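Luranthorpe Height-Adjustable Bench, Series 7
Item 1378

We stock this bench because customers keep asking for it, and it is a decent bench. We are less sure about the catalog copy, so we rewrote the page ourselves.

Luranthorpe calls the surface "maintenance free." We have yet to meet a work surface that is. Coffee comes off with a damp cloth. Marker ink mostly comes off. Superglue doesn't, and the cleaning paste they sell for it (item 366, sold separately, of course) left a dull patch on our showroom top that you can still find if you catch the light right.

The legs adjust by hand crank. The brochure promises "effortless" travel from sitting to standing height. Try it with a vise bolted on one end and tell us how effortless it feels. Twenty turns in, you may decide the height you had was fine. A motor kit from Geronis fits the same brackets -- we'd budget for it if more than one person will be using the bench.
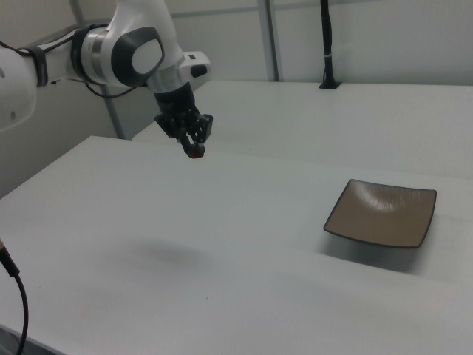 Assembly takes two people. The instructions say one, and one person can do it, provided that person doesn't mind lying on the floor holding a crossbar up with a knee. Tighten the frame bolts again after the first week. They do work loose, whatever the leaflet says about "self-locking" washers.

Compared with the Pesmont bench, you get a stiffer frame and a worse drawer. The drawer is an option here, and we'd skip it. The Yin rolling cabinet fits underneath at every height except the lowest.

Warranty: 7 years on the frame. The top and crank are not covered -- read that part before you order.

Ships flat in two cartons, which don't always arrive on the same day. Prices checked October 25, 2021.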